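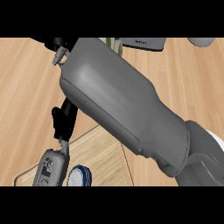 Moving the remote: two arms, one tray

Stutero project report, February 13, 2026
3 min read
Print | E-mail
14 shares

Our project began in September. The task was to get two simulated arms to tidy a tabletop without getting in each other's way. We named the simulated room Skaltlow and built the table with a wooden tray on it, plus a few household things: a remote control, a round tin with a white lid and some other objects towards the back.

The remote caused the most trouble. It is long and rounded, and when a gripper finger presses against it the contact point matters a lot. In our first version the finger pushed it along the tray. We raised the friction value and slowed the last part of the approach.

The second problem was the arms themselves. One often has to reach in underneath the other, and the big grey link then hides half the tray from the overhead view. We added a rule that the upper arm holds still while the lower one is working.

We ran 1000 trials with the final settings, each with a limit of 60 seconds. Objects were placed in 13 different layouts. In 10 of these the remote was moved reliably. The other three had the tin right beside it, and the finger tended to catch the rim.

Next we want to try the Urbańczyk planner in place of our own, and to add softer fingertips to the model.

0 comments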